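Best paint for an old hallway? Green walls, orange trim, help!

rcorrea_home
June 14, 2021
Hi all! We're finally doing the hallway and I'm way too excited about it. The trim is wood and it's staying (my wife and I both love it), but I want a real color next to it and I can't settle on one. I've got sample pots of Brasberg in three greens and one gray, and I change my mind every time I walk past. Budget is 100 dollars for paint, so one good gallon plus primer.

A couple of pictures:

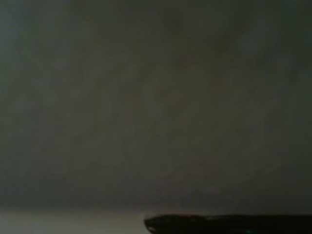
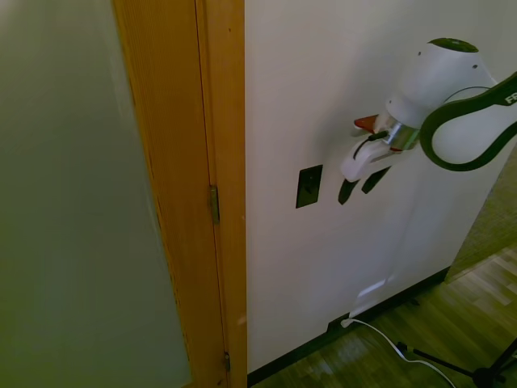 Do I need to prime over old satin paint if I'm going with a matte finish?

Prime it if the satin is still shiny or you're making a big color jump. If it's sound and close in color, wash it, sand lightly with 220, wipe off the dust and put on two coats of matte.

dovetail_dan
Second the wash and sand advice. A hallway gets hand grease all over it and paint hates grease. Sugar soap or a mild degreaser, rinse, leave it overnight.

And go green! Muddy sage next to honey-colored wood is one of my favorite things in a house. We did ours in February and I still stop to look at it when I'm carrying laundry.

MapleStreetMo
I'm going to disagree with Dan on the sage. Green beside orange wood can make the wood look MORE orange. Great if you love that, but our pine went full pumpkin. We ended up with a warm off-white on the walls and put the green on the doors.

dovetail_dan
Ha, I do love that. But Mo has a point – paint a big board and stand it next to the trim before you buy a gallon. Morning and evening, lights on and off.

Segundo Correa
Brother of the original poster here, I'm the one who'll be holding the other roller. What about matte in a hallway at all? I've always been told eggshell or nothing, because matte marks if you breathe on it.

paintbucket600
That used to be true of cheap matte. The scrubbable kinds are great now. I used Endanus in our stairwell with two kids and a wet dog going up and down, and it wipes off fine. It costs more than 100 for the big can where I live, though, so check first.

MapleStreetMo
Still eggshell for me. Touch-ups are where matte wins, I'll give you that. You can dab it and walk away. Eggshell flashes and you end up redoing the whole wall corner to corner.

rcorrea_home
This is so helpful, thank you! Leaning toward scrubbable matte, off-white walls and green doors. Mo's pumpkin story scared me. Any tips for keeping a clean line against the wood?

dovetail_dan
Good tape, pressed down hard with a putty knife, and pull it while the last coat is still a bit soft. Or skip the tape and use an angled 2 inch sash brush. Takes a few feet to get your hand in and then it's really fun.

paintbucket600
Tape. Always tape. Stained wood doesn't forgive – I spent a whole Sunday picking white specks out of oak grain with a toothpick.

MapleStreetMo
Brush!! Load it less than you think you need to. And post the doors when they're done, I want to see which green wins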